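Visit to the Lirnberg Student Robot Days

In February 2019 our club went to the open days at the technical college in Lirnberg. We had been meaning to go for 3 years and always had a clash with our own build season. This time the dates worked out, so we booked the early train and took our notebooks and a bag of sandwiches.

The college is on the edge of town, in what used to be offices for a shipping company. The robotics course has the second floor and part of the ground floor. You sign in at the front desk, get a paper badge and a map, and then you can walk around as you like. The map was out of date and showed the workshop where the canteen is now. We found the workshop in the end by the noise.

The morning was mostly talks. The first one covered how the course is set up. Students work in teams of five for the whole year and stay with one project. In November they have to show something that moves, even if it does very little. After that they get the use of the better machines and can sign up for the practice rooms. The speaker spent a long time on grading, which was of more interest to the parents than to us.

The second talk was from the team behind Trinari, a line-following cart with three wheels. They had a slide with every motor they had burned out. The cart carries small boxes from one end of the corridor to the other and stops when somebody steps in front of it. It ran all day while we were there. It got stuck at the fire door twice and a student came out and turned it around.

After lunch we went to see Gurkance, the project we had come for. It is a tidying project. The team wants a two-armed robot to go into a hotel room after the guest has left, pick up whatever is lying on the floor and put it in the trash. They leave the bed alone. One of them told us that sheets would be a project for another year and another team.

The picking up is harder than it sounds. A bottle is smooth and can roll when a finger touches it from the side. A wrapper is light and changes shape every time. The team has tried different ways of closing the gripper and keeps a log of every try. The log had 1276 entries when we visited, and each one gives the item, how it was lying, which arm was used and what went wrong. We were allowed to scroll through it. A lot of the lines just say "slipped."

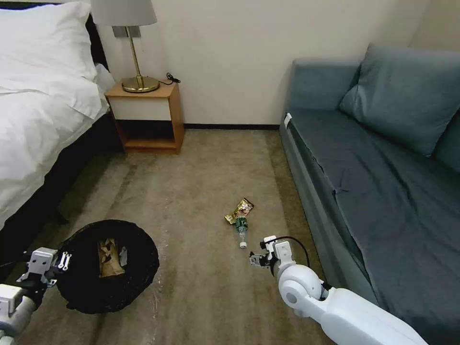 We asked why they use two arms for small trash. The answer was reach. If the bin is on one side and the litter is on the other, a single arm has to stretch or the whole robot has to drive. With two arms they can choose the closer one. Passing an item from one hand to the other is on their list, but they had not got it working well enough to show to visitors.

We also asked about the bin. They said the bag causes more trouble than the bin does, and that a gripper can catch on the rim when it comes in too low. Their fix for now is to let go from higher up. Sometimes the item misses. That goes in the log too.

The software side was explained on a whiteboard in the hall. I did not follow all of it. What I wrote down is that the robot learns from runs where a student moves the arms, and that the team throws out the runs where the student hesitated too long. Two of our members stayed at the whiteboard for most of an hour and came back with four pages of notes. Those will go in the club folder.

The last stop was Lacerda, a greenhouse project on the ground floor. It is an overhead rail with a camera that looks at lettuce. The rail was switched off when we got there, and the students were repairing a belt. They still let us look at the plants and the parts drawers. Their drawers are labeled much better than ours.

A few notes for anyone going next year. Entry is free, but the practice rooms only take small groups, so sign up at the desk before the first talk. The canteen closes early. Bags have to stay in the lockers — bring a coin. The walk from the station takes longer than the website says, and part of it has no sidewalk.

For our own club, we agreed on the train home to start a log like the one Gurkance keeps. We will use the shared sheet for it, with one line for each try.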